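4.2 What people do with a dirty basin

I came to the washbasin late in this study. The kitchens had eaten most of my first winter, and I'd assumed the bathroom would be a short chapter. Then Ritva Seppälä, who kept one of our household diaries in Dosstead, wrote two full pages on how she wipes hers, and I had to think again.

What struck me in the diaries was how much people care about the order of things. Some run the tap first and chase everything towards the drain. Others swear by going in with a cloth straight away, before the water has a chance to carry the mess up the sides (Tincuța Jitaru calls this "catching it while it sits still", and I've borrowed the phrase ever since). Dark marks on white ceramic seem to bring out strong feelings. Coffee, hair dye, potting soil – our diarists complained of all three, and they complained more about the little dots than about any big puddle.

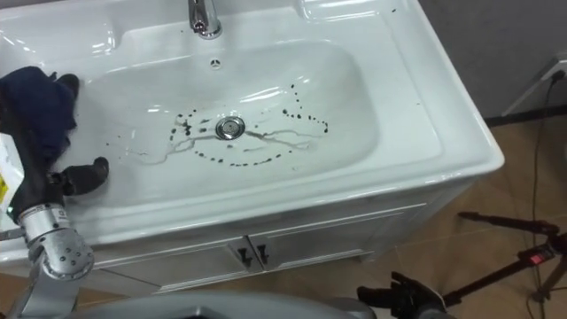
Figure 7. White washbasin with dark drops around the drain and a navy cloth at the left rim.

The rim is where habits really part ways. In the interviews I asked everyone to talk me through a wipe from start to finish, and plenty of them went round the bowl, did the drain, rinsed the cloth and stopped. Vilja Ruotsalainen laughed when I asked about the back corners and said she only does those when her mother is due! Esko Tikkanen goes the other way and starts behind the tap, working down, so that whatever he loosens ends up in the bowl anyway. I tried his way at home for most of December and I have to say I've kept it up.

Cloths deserve a word too. We collected 275 diary entries that mention one, and the colour comes up far more than I expected. People like a dark cloth for dark stains – it can go back on its hook without looking grim – but several told us they then can't tell when it needs a wash. Chak-lun Hsieh, my co-author, thinks this matters more than the choice of cleaner. I'm less sure, and we come back to it in section 5, along with the question of who in the house does the wiping.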